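**Board: Closing & Knots**
**Thread: Where do you put your first stitch, and how much tail do you leave?**
*695 views*

### spela_r

Hello everyone, and sorry in advance for the length, I never manage to keep these short. I've been reading this board since April and have learned more from the old threads than I'd like to admit to my supervisor.

My question is about short straight incisions in soft tissue, closed with simple interrupted stitches. I was taught on the Skarkar course to start in the middle, put the second one close beside it, and then work outward to each end. The idea is that the middle is where the edges want to drift apart, so you tame that first and the rest follows along. Then last month I sat with a colleague who learned in Rirkden, and she starts at the far end every time and marches toward herself like she's zipping a coat. Her line came out beautiful. Mine had a little pucker in it that I couldn't get rid of.

So I went back to the middle start, and I've been fussing with it ever since.

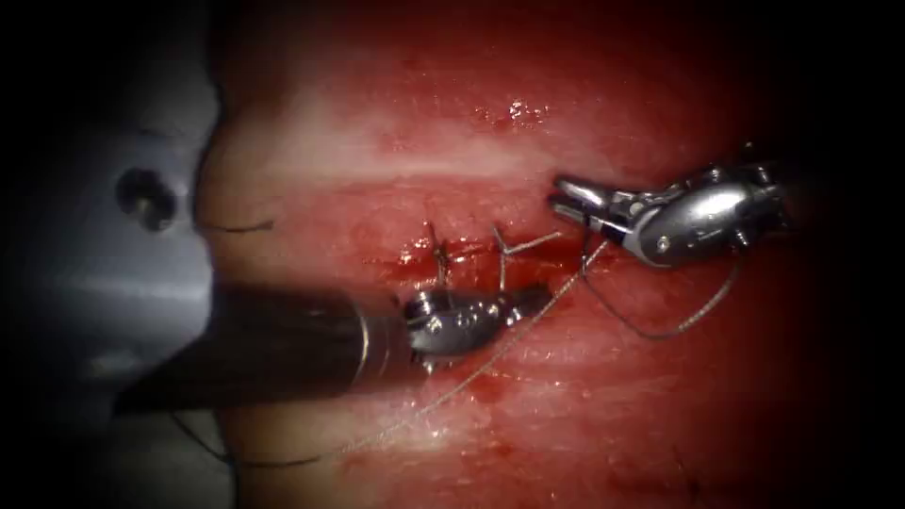

*Two in at the middle, ends still open. Spela*

I'm fairly happy with how the two sit side by side, but I end up with thread everywhere. There's the loop hanging down on the right, the long pale strand going off toward the bottom left, and a short dark end lying over by the left side that I should have dealt with long before. By the time I want the next stitch I've spent more effort finding the piece I need than I did placing the last one! Is this just what practice looks like, or am I leaving too much?

### old_catgut

Welcome, Spela, and never apologize for a long post here, some of us have nothing on the stove until supper.

Stavros Angelovski is my name, for those who don't know the handle. I'm a middle-starter myself and have been for a long time, so you have at least one friend in the room. Halving is the word I use. You put one in the middle, then halve what's left on one side, then halve what's left on the other, and so on until the gaps are small enough to leave alone. What I would *not* do is put number two right up against number one, and that may be where your pucker comes from. Two close together in the middle make a stiff little island, and the edges on both sides have to bend around it.

As for the thread, yes, you're leaving too much. Cut it shorter before you begin. If it hangs in a loop while you're working elsewhere, it's going to get in something sooner or later. I'd also get that short end out of there as soon as it's cut. A loose bit on wet tissue sticks down flat and looks exactly like a tail that belongs to something, and one day you'll pull on it.

### fatos_h

I have to disagree with Stavros about the spacing (in a friendly way, he knows I'm fond of him).

Halving is lovely on cloth, where both sides are cut to the same length and stay that way. On soft tissue one side nearly always creeps. If you halve, you've promised yourself that the midpoint on the left belongs to the midpoint on the right, and if you guessed wrong you've locked the mistake in for good. Putting the second one close to the first gives you a chance to see which way things are creeping before you commit to the rest of the line. So Spela, I'd keep your two neighbors as they are. I'd look at your bites for the pucker instead. If you take a wide bite on the near side and a skinny one on the far side, you get exactly that little ridge, wherever you started.

The chapter in Nikolaidis on edge matching is good about this. It's dry as toast, but read the part on equal depth twice.

Agreed on the thread, though. Shorter!

### old_catgut

Fatos, I've read the chapter, and he draws the halving method two pages later.

### fatos_h

He draws it for skin, Stavros.

### ankica_n

While you two are at it, I'd like to say a word for long thread. Somebody has to.

I learned with short pieces because everyone told me the same thing, and all it did was teach me to panic. You get to the last knot and there isn't enough left to wrap comfortably, so you make a cramped little throw and pull it down crooked. When I finally allowed myself a few extra inches, my knots got better inside an evening. The mess is real, Spela, I won't pretend otherwise, but mess is a habit you can fix. What helped me:

1. Decide where the long end lives before you tie anything. Mine always goes off to the same side, laid straight, and I put it back there after each knot.
2. Keep the short tail really short. If it's long it follows the wrap around and comes through with it, and then you have a bow.
3. Put your wraps low on the jaws while the strand is pulled straight from the other side. A slack strand opens up the wraps and they climb.

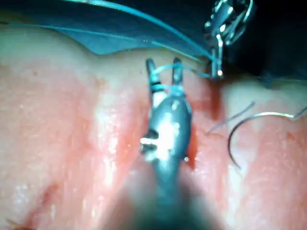 4. Look at both jaws before you close on the tail. In the one I've put just above this, the blue thread goes a couple of turns on the left jaw and then crosses over onto the right, and it overlaps itself. I'd stop right there and have another look before grabbing anything. The long strand is nice and straight across the drape, and I'm happy with that part.
5. Pull your hands apart level, both the same amount. If you lift, you lift the tissue with it.
6. Cut, and take the cut piece away right then.

I tied 200 knots over the winter doing nothing but those six, on whatever I had around, and I'm a much calmer person.

### berisha_b

Joining in because number 4 is my exact problem and it's a relief to see somebody else stop at it.

I wrap around both jaws at once more often than I wrap around one. What I do, and please tell me if this is terrible, is leave it and go ahead, close gently, and let the loop slide off over the tips. It works most of the time. When it doesn't, it bunches up at the base and I have to unwind the whole thing, and by then I've tugged on the edge enough that the incision gapes again.

Also, could someone settle whether the color of the thread matters? I've been using Grullitz practice spools, the blue ones, and I find I lose sight of it much less over red tissue than I did with the black. Over a blue drape it's another story.

*Borislav*

### ankica_n

Borislav, it isn't terrible, it's just a gamble. Close the jaws *before* you start the wrap, keep them closed through both turns, and open only when you're reaching for the tail. Nothing can get in between if there's no between. It feels slow for a week.

With the overlap in mine, I'd back off one turn and lay it again. Overlapped wraps can bind on each other when they come off, and then the throw lands in a lump some distance above where you wanted it.

On color I have no strong feelings. I like blue over the tissue. Where it crosses the drape I find it by the line it makes when it's tight, one more reason to keep it tight.

### old_catgut

I'd rather see Borislav keep the wraps a little farther up toward the tips, where they've less distance to travel. Ankica and I have argued about this before and she's never come around. Low wraps are safe but they're slow to come off. High wraps come off quickly, sometimes before you've asked them to, I'll grant her that.

Color: black on a pale surface, blue on a dark or red one, and if you can't see it, move your light before you buy another spool. Shiny wet tissue throws so many bright spots back at you that a thin pale thread can vanish in the middle of them. I've had good luck tilting the light off to one side.

### spela_r

Oh, this is wonderful, thank you all! I didn't expect so many replies, let alone an argument about a textbook.

I measured my bites today, as Fatos suggested, and they're uneven. The far side is skinny nearly every time. I think I'm in such a hurry to see the needle tip come up that I let it come up early. So that's my homework. I did a line from the middle with the second stitch close, and then another with Stavros's halving, and with even bites I couldn't tell you which was which from a step back. Please don't both claim this.

I've cut my thread down by a third, sorry Ankica, but I kept your rule about the long end having one place to live and that helped more than the cutting did. My short tail is still too long. I get nervous that it'll slip back through, and then I leave extra, and then it follows the wrap around exactly as you said it would.

One more question. When you've got the first two in and the ends are still open, do you go to the top end or the bottom end next? I always go left because that's where my good angle is, and I wonder if I'm leaving the hard side until I'm tired.

### fatos_h

You are. Do the hard side first.

And I'm claiming it, a little.

### berisha_b

Closed the jaws before wrapping, did a whole row, only caught both once. Thank you Ankica. Does the same go for the second throw when you reverse direction? I seem to open early on that one without meaning to.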